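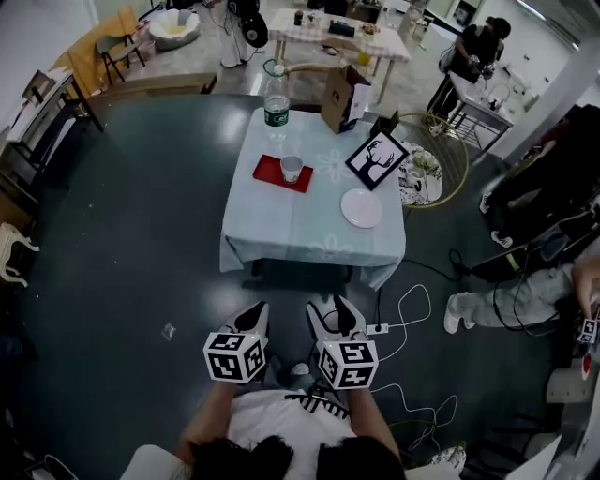 In Defense of the Tablecloth

By Idun Lindqvist

When I moved to Flarnach, I owned 13 boxes and one low table. The table was ugly, and I put a cloth over it the first evening. My neighbor Musyoka Kashindye came in, looked at it and said that a tablecloth is for grandmothers. We have argued about it ever since, and I would like to present my side properly.

A cloth changes how people behave at a table. On bare wood they throw keys and letters. On a cloth they put a thing down, and then they move it a little. A pale blue one with faint white flowers is enough. Put a red mat on it, and a small patterned cup on the mat, and the cup has a place of its own. Even a water bottle and an open cardboard box look more patient there than they would on a naked surface.

Musyoka's strongest argument is the washing. I admit it. My best cloth cost 300 kronor, and I have washed it more times than I want to remember. He also says that a cloth hides the table, and that a good table should be seen. For a good table I agree. Most of us do not have one.

Where I become strict is with the second cloth. If there is a little round table beside the big one, people want to cover it in the same fabric, and then the room looks like a hotel breakfast. I prefer a white cloth with a dark print, and on it a small vase of white flowers. The two cloths should be like cousins.

And please do not iron the folds away at the sides. A cloth that hangs a bit unevenly tells the guest that he may sit down and spill something. Musyoka spilled coffee on mine in December, and he still maintains that the table would have been easier to wipe.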